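Button and bead library to open every Monday at Oltard reading room

By our Oklow reporter

Anyone who has ever turned out a kitchen drawer in search of one particular brown button will be glad to hear that Oklow is getting a button library of its own, and that it opens its doors this Monday at 6 in the evening in the old reading room at Oltard.

The idea is a very simple one, and rather a lovely one too. You bring in the cardigan, coat or cushion cover that has lost a button, you have a good rummage through the drawers, and when you find something that matches (or nearly matches, which in my experience is as good as it gets) you take it home with you. There is nothing to pay. If you happen to have a tin of odd buttons sitting at the back of a cupboard, as most of us do, you are warmly invited to bring a handful along and leave them for the next person.

Buttons have been coming in since the spring, when a notice went up in the window of Holletti, the haberdasher's on the corner of the market square. Regular readers will remember that Holletti gave up its big front counter last year to make space for the wool, and a good deal of old stock had been sitting in the back room ever since. Much of it has now found its way to Oltard, including cards of shirt buttons still stitched on in rows, a whole drawer of toggles, and some very grand coat buttons that must have been the height of fashion when our grandmothers were courting.

Sorting it all has been a slow business, carried on over many cups of tea. The first plan was to arrange everything by size, but that was given up fairly quickly in favour of colour, on the grounds that people come through the door asking for "a sort of navy" and hardly ever for a measurement. Blues and greens are finished. The whites, creams and ivories are still causing arguments, and anybody with a sharp eye and a free afternoon would be very welcome.
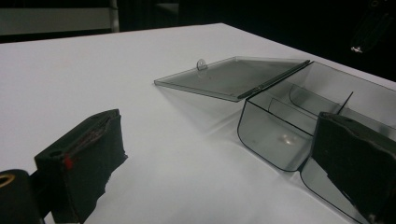 Clear and tinted plastic.

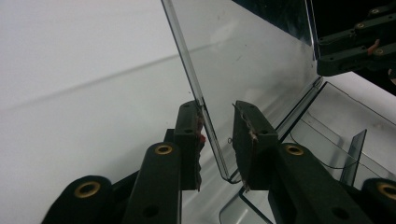 There will be beads as well, though not so many of them, and a small shelf of zips, hooks and eyes, and press studs. Elastic has been ruled out for now because it perishes so badly when it is kept, and the same goes for sewing machine needles, which really ought to be bought new. Good sharp scissors and hand needles will be there to borrow on the evening, so you can sew your button on then and there if you would like the company. If you have never sewn one on before, please don't be shy about asking! It takes five minutes to learn and you will be glad of it for the rest of your life.

The reading room has 24 chairs and a decent kettle, and the Macedo bakery has kindly promised a tray of its cinnamon buns for the opening night. I would suggest coming early if you have your heart set on one of those. Children are welcome with a grown-up, but please keep an eye on the very little ones around the small beads.

After the opening, the library will run every Monday from 6 until 8 in the evening. The number 38 bus stops just outside, and there is parking behind the chapel, although the gate there sticks and needs a firm push. The door on the lane side has no step and is the easier one for pushchairs and wheelchairs.

Donations of buttons can be left at Holletti during shop hours. Please put them in a jar or a bag with a proper fastening, and take off any bits of old thread if you have the patience for it.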